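Galtwood
Bedding > Throws and sheets > Tazi set

Tazi Fleece Throw with Printed Sheet

The Tazi set is a soft throw and one printed bed sheet, sold together. The throw has a brushed surface on both sides and comes in a reddish shade we call Sulley. It is meant for the foot of the bed or for an extra layer in the months when a comforter is too much. Folded into a thick rectangle, it takes up little more room than a sweater.

The sheet has wide bands of light blue or turquoise running across it, with triangle outlines in pale yellow and lavender between them. The pattern is large, so it still shows when there is a throw or a pillow on top.

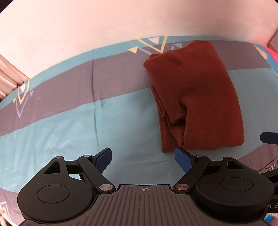 Fabric and weight

Throw: 100% polyester fleece, 234 gsm
Sheet: cotton blend, 400 g packed
Pieces in set: 2
Color: Sulley (throw), Tazi Stripe (sheet)

The fleece has a nap. Stroked one way it looks a little darker, and the other way a little lighter. Press marks from shipping come out after a wash or a day on the bed.

Folding and storing

Lay the throw flat and smooth it from the middle. Fold both long sides in, then bring the bottom up and the top down over it. Turn the stack over so the loose edge is underneath. It will sit on a shelf or in a drawer without slipping open. Fleece picks up lint from towels, so keep them apart.

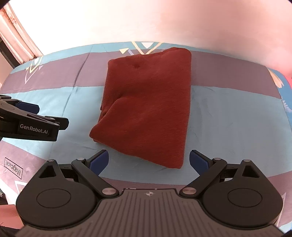
Leave the stack loose if it will be put away all summer. Vacuum bags are fine for a move, but the nap takes longer to recover after several months under pressure.

Care

Machine wash cold, throw and sheet separately. Tumble dry low or hang. Do not iron the throw. The sheet can be ironed on medium, on the back of the print. Wash the throw alone the first time.

Shipping and returns

Ships in a cloth bag from our Grarkeo warehouse. The last batch was 1,820 sets and almost all of them are gone. The next one is due in May. Unwashed sets can be returned in the original bag. Questions about color or replacement sheets go to Serpil Öztürkmen in customer service.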